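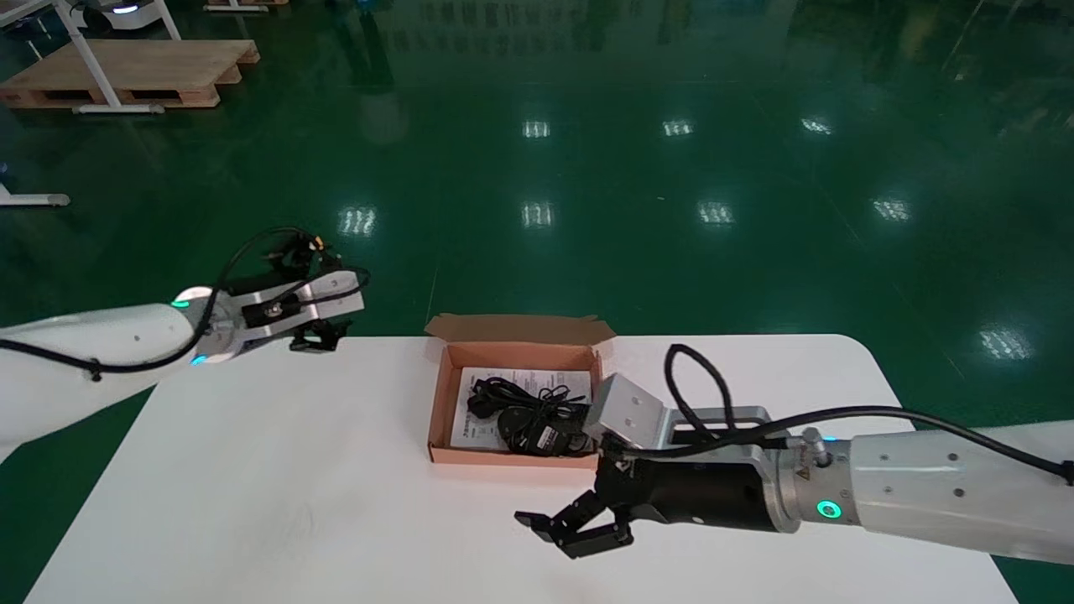 Glenys Hollis
Lecturer, Packing and Returns, Merdale

Session 4 handout: The box after it has been opened
Revised March 10, 2024

Last session we got the product out of the box. Most people consider the job done at that point, and most people own a drawer full of power supplies they can't identify. Today is about what stays behind: the paper, the power adapter, the cord.

Start with the paper. An instruction sheet covered in small print is still the only item in the carton that says what the carton was for. Read it before you file it. If you don't plan to read it, file it anyway, flat, and let the next person feel guilty. In the carton at the top of this handout the adapter is lying on part of the sheet, a very common arrangement and a good way to forget there is a sheet.

Next, the adapter. Find the label on the brick and copy down the output voltage, the current and the model number. "Black, rectangular" is not a model number. I have marked 66 inventory forms for this course and have read that entry more often than I care to say.

Cords. Keep the bundle the way it came if you are sending the item back. If you are keeping it, coil it in loose loops and tie it once. Please don't wind it tightly around the brick. The strain falls right where the cord goes in, and Ewan Rewi has a shelf of casualties he will show you at length.

Repacking order for a small carton:
Check the contents against the list on the form.
Lay the sheet flat on the bottom.
Put the coiled cord and brick on top, label up.
Fold the lid down. If it won't close, take things out and try again. Leaning on it is not a method.

A word on table space. Work with one open carton at a time. Two open cartons become one carton with everything in it and one with nothing, and we lost most of an afternoon to that in the Wihongi exercise.

For next time: pick one carton at home, fill in Form 165, and bring both. Lindsay Tawhiri has spare forms. Tape is covered in Session 5, so leave your lids untaped.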